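Cavton Annual Giving: Frequently Asked Questions

Where does my gift go?
You choose a fund on the giving form. If you leave that field blank, your gift goes to the Pornum Scholarship Fund, which helps students pay for books and housing.

Is there a minimum gift?
Online gifts start at $4. Checks can be written for any amount.

Can I split my gift between funds?
Yes, between 2 funds. To give to more than that, please submit a second form.

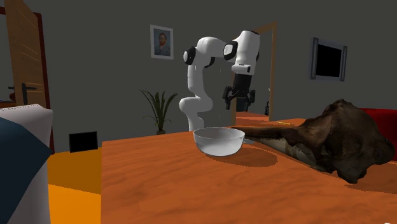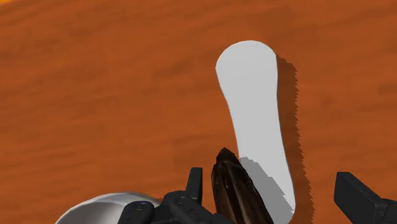

How many students does the Pornum Fund support?
It made 91 awards last year. Another 44 students received one-time emergency grants from the Wastura Student Relief Fund.

Can I give monthly?
Yes. Monthly gifts are charged on the date of your first payment. You can change the amount or stop at any time from your donor account.

Will my employer match my gift?
Many do. Ask your human resources office for a matching gift form and send it to us with your receipt number.

Can I give in honor of someone?
Yes. Check the tribute box and enter the person's name. We can mail a card to them or to their family. The card does not show the amount.

When will I get my tax receipt?
Online donors get one by email right away. Receipts for mailed checks go out within 2 weeks.

Who do I contact with other questions?
Call or stop by the giving office in Ojo Hall before 4 p.m.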